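Ticket 200 – Teleop: right wrist lags operator during cloth pickup
Project: Hostley (home tidying demos)
Opened by: Thiện Mạc
Opened: June 14, 2018
Priority: Medium, though my shoulder says High
Status: Monitoring

Problem

I'm driving the arms by remote control to record the "pick cloth up off the rug, put it on the sofa" task. Left side follows me fine. Right side follows me eventually. I turn my wrist, have time to regret it, and then the robot turns its wrist. Any recording made like this will teach the policy to hesitate in front of laundry, and it can learn that from me for free.

Restarted the operator station first, as tradition demands. No change. Swapped the left and right gloves in software and the lag stayed on the robot's right arm, so the gloves are off the hook. Next stop was the wrist view, to compare its delay with the head view.
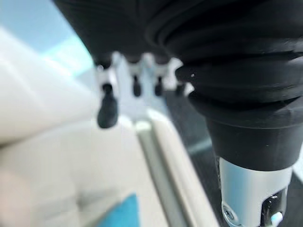
Both streams carry the same timestamps to within a frame, so I'm not being fooled by late video. The command log is where it gets silly. Left arm smoothing filter: 4. Right arm smoothing filter: 48. Same config file, one line apart. The change note says "feels nicer," unsigned, dated November.

Reply from Akinola support

Filter values above 10 are meant for scripted playback and shouldn't be used for live demonstration. Please set both arms to the same value, re-zero, and send us one slow reach and one fast reach.

Update

Set both to 4 and re-zeroed. Slow reach looks good. Fast reach overshoots a little and then pretends it didn't – much like the operator. Went back to the start pose before the next take. 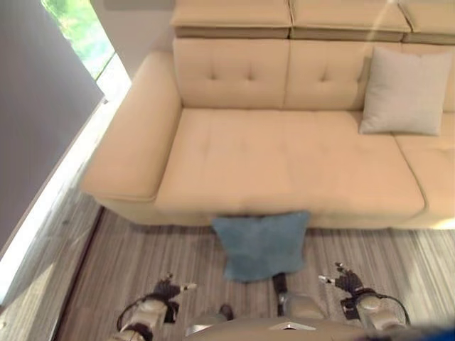 Head view, both hands open over the rug, teal cloth against the front of the sofa.

Still to do

Throw out the demos recorded with the old filter. We wanted 500 for this task and the counter was looking very healthy until this morning.
Ask Stondent whether their copy of the config has the same line in it.
Lock the file.

Leaving this open until I've done a full session without swearing at the right arm.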